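Vitley Cloth Set, data card

Vitley is a small set of cloth handling recordings made with two hand-held grippers. We use it in Trendel, our method for learning where to grasp soft objects.

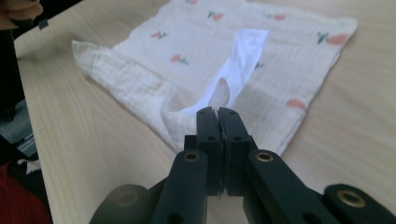
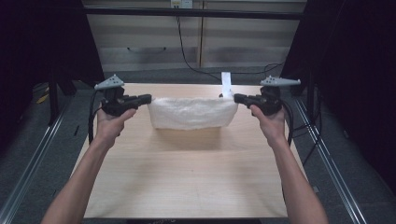
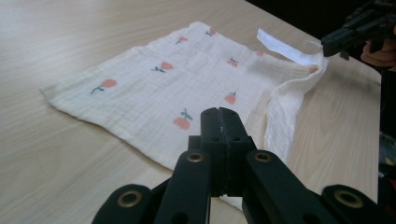 Figure 1. Hand-held grippers with printed muslin (first and third) and a white towel (second).

Contents
The set has 1,323 recordings of muslin cloths and towels. Of these, 350 are kept apart for testing. Please do not train on them.

Method
Trendel predicts 2 grasp points for each cloth. It receives the views from the gripper cameras and the head view. We train every model 5 times with different seeds and report the mean.

Known limits
Corners are the hardest part. When a cloth is folded over itself, the model often chooses the fold and not the true corner. The colour of the cloth has less influence than we expected in January.

Changes
12/05/2026: labels of the Ellwood split corrected. The Nirnness split is not changed.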